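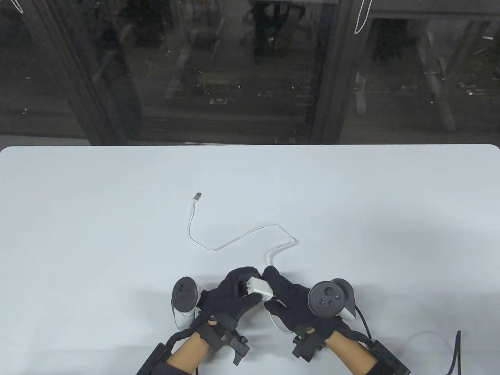 What should people do with old phone chargers and cables they no longer use?
Sort them by plug type, keep the ones that still match a device in the house, and bring the rest to a collection point that takes small electronics.

Home | News | Programs | Drop-off Sites | Contact

NOKORA OPENS CHARGER AND CABLE COLLECTION AT NINE SITES

Nokora, a household reuse company, will begin accepting phone chargers, wall adapters and charging cables at nine drop-off sites on Monday. The service is free and open to all residents. No sign-up is needed.

The sites were chosen after a trial in February at the company's Neagu Street shop. During the trial, residents brought in 959 items. Of those, 354 were matched with new owners through the shop's reuse shelf. The remaining items were held for testing or sent to a recycler.

"Most people have a drawer with a few of these in it," said Inger Thorlacius, director of programs at Nokora. "They don't know which phone the charger came with, so it stays in the drawer. We will take it, check it and find a use for it if there is one."

Residents are asked to do the following before dropping items off:

Unplug the cable from the adapter if the two come apart.
Coil each cable loosely and hold it with a paper band or a twist tie. Tight folds near the connector can break the wires inside.
Put anything with bare wire, scorch marks or a cracked case in a separate bag and hand it to staff.
Leave out loose batteries and power banks. The bins are not set up for them.

Each site will have two bins, one for cables and one for adapters. Staff will empty the bins weekly and take the contents to the company's workroom, where every piece is looked over, wiped down and tested. Items that pass are tagged with the connector type and the output printed on the adapter.

Traian Moldovan, who manages the workroom, said the sorting takes longer than the testing. "A cable that comes in tied up with four others has to be picked apart by hand," he said. "If people can coil them one at a time at home, that saves us a lot of work."

Nokora expects to collect some 2000 items by the end of the first season. Tagged chargers will be offered at no cost at the Neagu Street shop, with a limit of two per visit. Schools and shelters may ask for larger sets by writing to Ifeoma Sani in the outreach office.

A list of sites and opening hours is posted at the shop and on the Drop-off Sites page.

Media contact: Ecaterina Vasiliu, Nokora press office

9 shares | 0 comments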